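Counting the Cell, Then the Bench

Buyers at Tindari costed their first two-arm sorting bench as a pair of arms and little else. The December budget round will treat it differently, with the arms on one line and everything bolted, wired or screwed to them on another.

The second line is the harder one to fill in. Stirnia quotes a mounting rail and plates as a set, but leaves cable routing to the customer. Birkano includes cable in its price and charges separately for gripper fingers, which wear quickly on knitted goods. Neither quote covers walls.

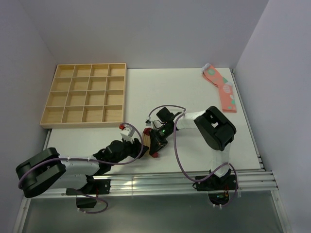
Textiles also put pressure on the spares budget. A sock has no fixed shape, so both grippers often work on one piece, and a fault in either arm stops the bench. Tindari now plans for 300 hours between finger changes, against the 263 it logged with its first set. Wooden sorting trays are bought locally and written off each year.

Lead time matters as much as price. Swai, which assembles benches for smaller sites, asks for 90 days from order and will not hold a quote longer than that. Orders placed after Thu 8 October therefore fall into next year's accounts.

Floor space, training and power should be entered at full cost from the start. Tindari left training out of its first plan and had to move money from maintenance to pay for it.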